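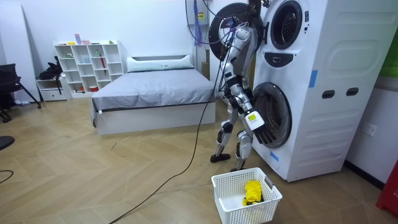
Two drums, one above the other, the upper door open.

Caring for Clothes, session 3: Water, soap and dirt
Cindoddale evening course
Notes by Dzintra Kivi, 8/22/26

Hello again! I promised to write this one up properly, partly for those who had to leave before the soap bit and partly because my handwriting on the board was dreadful. Bring your wool samples next time, please, the ones in the brown envelopes.

Why water needs help

We started with the glass of water and the greasy rag, and I hope you all tried it at home. Plain water is very good at some kinds of dirt. Sugar, salt, sweat and most fruit juice will come away with a decent soak and nothing else. What it can't do by itself is grease. Water molecules cling to one another quite tightly (it's why a drop sits up in a bead on a waxed jacket) and they'd much sooner stay with each other than go anywhere near a smear of butter.

Soap gets between the two. Each soap molecule is a long thing with one end that likes water and a tail that likes fat. The tails bury themselves in the grease, the heads stay out in the water, and with some movement the grease lifts off in tiny balls with soap all round the outside. Those balls are called micelles. I spelt it wrong on the board, sorry, it's with an e.

The same molecules also loosen the water's grip on itself, so it spreads out and soaks into the cloth. That's what people mean by a wetting agent, if you see it on a packet.

Soap or detergent?

We use the words as if they were the same, me included. Soap proper is made from fat or oil and an alkali. It's lovely stuff but it has one bad habit: in hard water it joins up with the calcium and makes scum. Grey film on towels, ring round the bath, you know it well if you live at the top end of town. Detergents are made so that they mostly don't do this, and a good powder also has something in it to soften the water as it goes.

Kristaps brought in two tea towels, one done with grated soap and one with ordinary powder, both from the same kitchen with very hard water. The soap one felt like card. A soak in warm water with washing soda helped it a lot, though do keep soda well away from wool and silk. 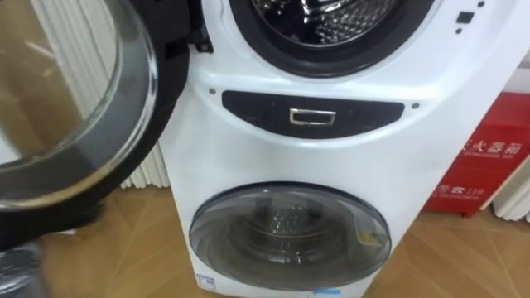

Then there's the movement. You can have the best powder in the world and if the cloth just sits there you won't get far with heavy dirt. My grandmother used a board and her knuckles. In a front loader the clothes are carried up and dropped, over and over, and that drop does most of the work. So if you pack it solid nothing can fall, and the things in the middle come out creased and hardly washed. I leave a hand's width at the top for cottons and a good deal more for woollens.

Four things, then, and you'll find them in most textbooks as a circle cut into slices: chemistry, heat, movement and time. Make one slice smaller and another has to grow. If you turn a cotton wash down from 40 to 30 you'll usually want a longer programme, and this is why the eco setting goes on for what feels like half the afternoon. Most of the energy goes on heating the water, so a long cool wash can still be the cheaper one.

Enzymes

I rushed this, so read it slowly. Biological powders have enzymes in them, and each sort goes for one kind of stain:

Proteases: blood, egg, grass, milk
Lipases: fats and oils
Amylases: starch, so gravy, porridge, baby food

Wool and silk are made of protein. You can see where this is going! A protease can't tell your jumper from the egg you dropped on it. Use a wash made for woollens, and check the small print even on the ones with a sheep on the front.

Blood goes in cold water first, always. Heat sets it.
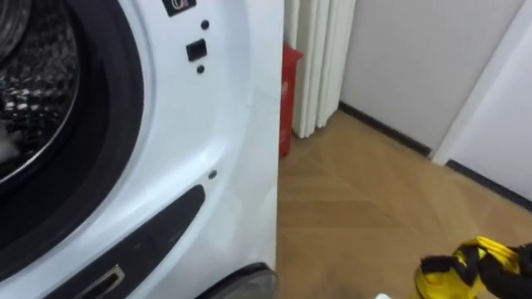
Funmilayo Okeke asked whether vinegar in the drawer does the same job as fabric softener, as her aunt swears by it. Her point was that softener makes her towels feel nice and then they won't dry anything. She's quite right about the towels. Softener leaves a thin fatty coat on the fibres, and a coated fibre takes up less water. Vinegar leaves no coat, and it shifts a bit of limescale from the cloth, but it's an acid and plenty of makers say it's hard on rubber parts if you use it all the time. My own answer is less powder and an extra rinse. Never mix it with bleach, by the way, it gives off chlorine gas.

Žydrūnas wanted to know how much powder is enough. Start from the dose on the box for your water and the size of the load, and go by the smell and feel of a towel once it's dry. Stiff and strongly scented usually means too much.

For next time

Look at the care labels on 11 things you own and copy out any symbol you can't name. Try the rag test again with 300 ml of warm water and one drop of washing-up liquid, then with two. Aivar has the spare beakers if yours leaked.

We'll be doing wool and felting, and I'll bring the ruined cardigan.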